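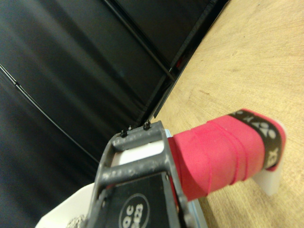 Gripper with the red-taped handle, white block under the far end. Bench, June.

Equipment line, second progress report
Prepared by Fidelina Urrego for Wilson Escobar, Prodar

Spending to the end of June covers grippers, bench supplies and one replacement cable set. We are inside the budget for all three. The arm itself was paid for in the first period and does not appear again.

Gripper bodies. We hold 2 and would like a third. The plastic on the one in daily use is slightly worn on the surface. It still does the work, but if it fails while the other is out for service, the bench stops. Kovard quoted 935 dollars for a complete unit and 49 dollars for a set of finger pads. Lozano has not sent a price yet. Nidia Llanos is following up.

Handled objects. Taped handles remain the main item for this period. We logged 342 grasps on them. Grip tape is a consumable and was left out of the original plan, so we ask to move it into bench supplies. No new money is needed for that.

Support blocks. We have been using plain white ones. Eliécer Muñoz wants a set in several heights so that handles of different thickness can be held at the same level. He will make drawings before we ask anyone for a price.

Service contract. Cestex offered yearly cover for the arm. Wálter Puma read the terms and found that grippers are excluded. We suggest waiting until the renewal terms come out.

Decision needed from you: approval of the third gripper body at the Kovard price, plus one set of pads. Delivery is four weeks from the order.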